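Home Diary Older Newer About

Search this diary Go

May, 9:40 pm

Long day on the gripper bench, and my thumbs are sore again. Flultier wants 400 runs of the sponge and cup job before the Pestis people come over to look at it, and by the end of my shift I was at 312. I used to wash and pack the real stuff downstairs, so it still makes me laugh a little that my job now is showing a machine how to handle a sponge (slowly! always slowly!). Open the jaws, go in, close, lift, put down, start over. My arms learn it before the machine does. 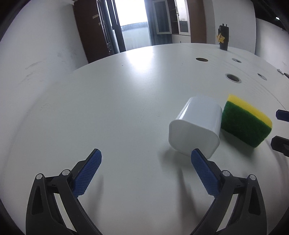

What's different now

Well, the talking, mostly. Downstairs we yelled over the sinks all morning and the hours went fast. Up here it's quiet and you watch the blue pads, and you get picky about tiny things, like a sponge standing on its edge instead of lying flat. I like the chair – my back likes it even more – and the pay is a bit better. But there were more of us on the old line in winter than there are now, and I think about that when I'm on run 37 and bored.

They say the Zultance line will need people to watch it and fix its mistakes. Maybe that's me. I asked if there would be training and got a "should be," so I wrote that down with the date in my work notebook.

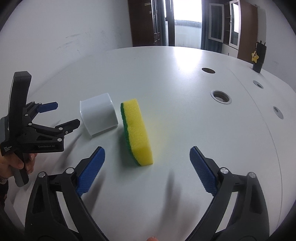 Tomorrow

Early start, 88 runs to go. Bring the thumb tape. Lunch at Thái if we finish before one, and I'm getting the big noodle soup no matter what.

Comments (3)

dishpit4ever: We got the "should be" too. Ask again in writing!

mossy_kettle: 400 times with a sponge, wow. Do you dream about it?

lineworker_b: Tape helps, but try switching hands every hour.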